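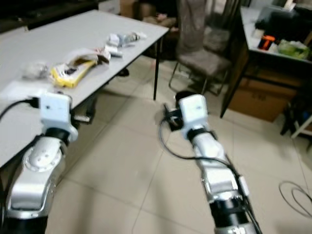

Rachid Bouazza asked that the last minutes be changed to say the Barnum fingers were tested at the lower force setting only. He felt the earlier wording made them sound worse than they were. The group agreed and the change was made before the minutes were accepted.

Litter sorting cell: gripper and controller comparison
Minutes of the May meeting, Altside, small meeting room
Started 10:15 a.m.

1. Actions from last time

The spare wrist cable has been ordered but not delivered. The force log from the Barnum runs is now on the shared drive, with the column headings fixed. The written test procedure is still in draft. It will stay on the list.

2. Tabletop runs, Barnum against Varkerine

The Barnum fingers completed 224 picks on mixed packaging. The Varkerine fingers completed 322. The difference comes from a lost afternoon during the Barnum block, when the controller was being reloaded, and says nothing about speed. Both sets were run on the same pair of arms with the same operator.

Foam trays were easy for both sets when taken by the rim. The Barnum fingers left dents at the higher force in early checks, so the lower one was used for everything that counted. Wrappers were better with Varkerine, mostly the ones lying flat. Barnum tended to push a flat wrapper along the table before getting under it.

Clear plastic bags remain the worst item for either set. The cause seems to be half grip and half camera. The operator often can't tell where the top layer of the bag is, and closes the fingers on air or on the table.

It was agreed to report results by item type and drop the single overall score.
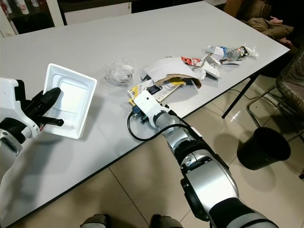

One operator's view was that the overall score should be kept as well, even if only in an appendix, or people outside the group will work out their own and get it wrong. After some discussion this was accepted. The appendix will carry the score with a note on the uneven pick totals.

3. Cable routing

The loop at the wrist was raised again. On long reaches over the table it can drag across the items and move them before the fingers arrive. Clips along the forearm help, but a clip placed too close to the wrist limits rotation. The proposal is to move the first clip back toward the elbow and leave more slack on the outside of the arm. This will be tried on the right arm first and the left arm will stay as it is, so that there is something to compare with.

Cables on the floor are to be kept clear of the walkway at the end of each session. This is already in the lab rules and was noted as a reminder.

4. Controller

The Papadakis controller has been on loan for comparison with the current one. Operators liked the finer trigger control when closing on soft items. Two of them found it tiring over a full session - the grip is wide and the trigger is stiff. Papadakis has offered a softer spring. The group would like to try it before deciding anything.

The delay between trigger and finger movement has not been measured on either controller. Opinions differed on which feels quicker, and it was agreed not to put any statement about delay in the report until there is a measurement.

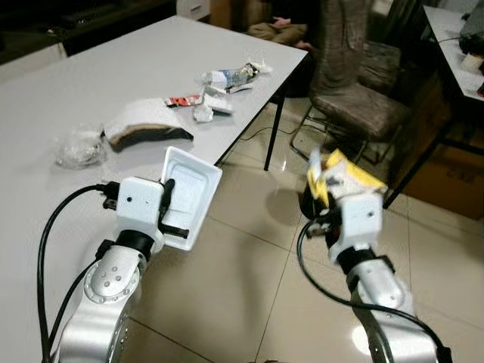
Do both arms need to carry the same fingers for the next block?
They should match. With mixed sets the operators start choosing an arm by its fingers, and the pick data can't be compared with what we have.

5. Wear test

Each finger set will be put through 1,000 open and close cycles against the rubber block, with the pads photographed at the start and finish. Varkerine goes first. Spare pads for Barnum are low, and more should be in hand before that set is started. The cycles can run outside session hours as long as the cell is locked.

6. Camera

The head camera gives a fair view of the table, but the fingers often hide the item in the last part of the reach. A wrist camera was suggested. There is a mount that would fit, though it would sit where the cable plug is now. Left open until the clip trial under item 3 is finished.

7. Actions

Rachid Bouazza: finish the draft test procedure and send it out for comment.
Rachid Bouazza: ask Papadakis for the softer spring and a date for returning the loan unit.
Lab: move the first clip on the right arm and log any snags.
Lab: order Barnum pads, chase the spare wrist cable.
Report group: results tables by item type, overall score in the appendix.

8. Other business

The meeting room is booked by another group from noon next time, so the start moves to 9:30 a.m.

Closed 11:40 a.m.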